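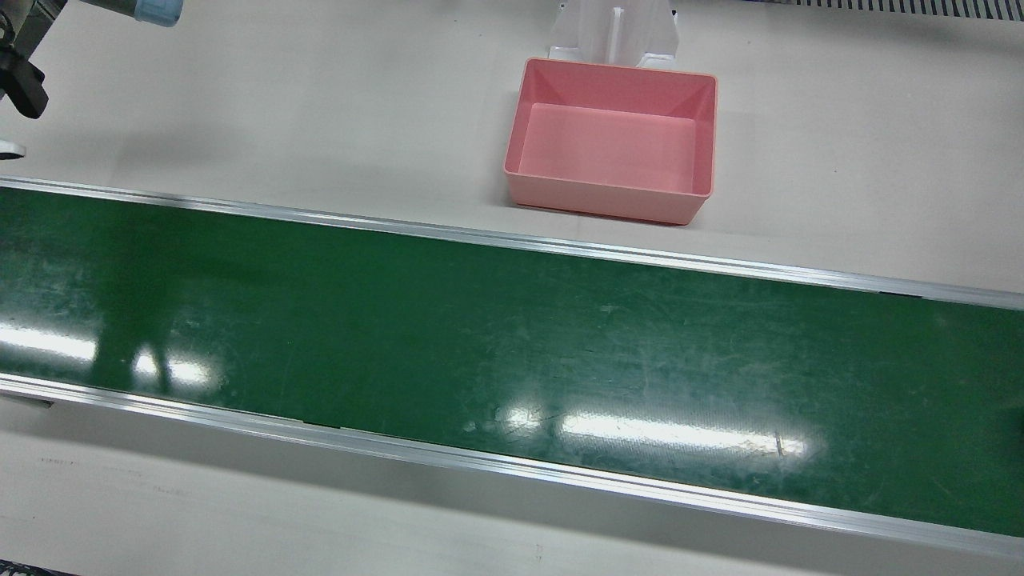 What does the Urnemetti kit do? It gives a robot cell the software and setup it needs to take items off a moving belt and place them in open bins or trays, using the arms and hands a shop already has.

CONTRERAS, September 2021 - Flurnia is opening orders for Urnemetti, a pick-and-place kit for small packing and sorting lines. The kit ships in October, and we are very happy to get it out of our own workshop and into other people's.

Urnemetti grew out of a problem we kept running into with customers. They had a good arm, a decent belt and a pile of bins, and getting the three to work together still took weeks of programming. With the kit, a line operator shows the robot a pick, names the bin it belongs in and sets the belt speed from one screen. Our setup guide walks a new user through the first job in 32 steps, and each one fits on a single page (we rewrote it twice to get there!).

The kit comes in two versions. The base version runs one arm. The Pider version runs two arms on the same belt and includes the Pider timing module, which keeps them out of each other's way when both reach for the same stretch of conveyor. Both versions work with simple two-finger grippers as well as with jointed hands, and switching between them means loading a different grip profile. Eight profiles are included, covering cups, small boxes, tubes, pouches and other everyday shapes.

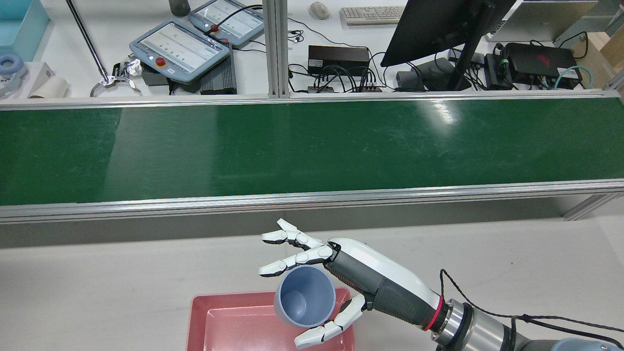 Flurnia Product Team

Cups are a favorite test of ours. They are light, they roll, and a grip that is a little too firm will squeeze the rim out of shape. A jointed hand can put a finger at the rim and a thumb under the base, and the cup profile lets the user adjust how far each one closes. During development we ran 773 cup transfers with the final version of that profile, and the logs from those runs come with the kit for anyone who wants to compare them with their own.

Glossy belts get some attention too. Overhead lights leave bright spots on a green or black belt, and older vision setups often mistake them for parts. Urnemetti has a glare mask that the user draws once for the cell and can redraw any time the lights are moved.

The kit does have limits. It is meant for light plastic and cardboard items, and it doesn't handle glass or anything with liquid in it. Bins need an open top. We are working on support for lidded trays and will share more when it is ready.

Each order includes remote setup help and the printed guide. Shops that already use Flurnia controllers can add Urnemetti as an update, with no new hardware on the base version. Orders and demo requests go through the Flurnia sales desk in Contreras.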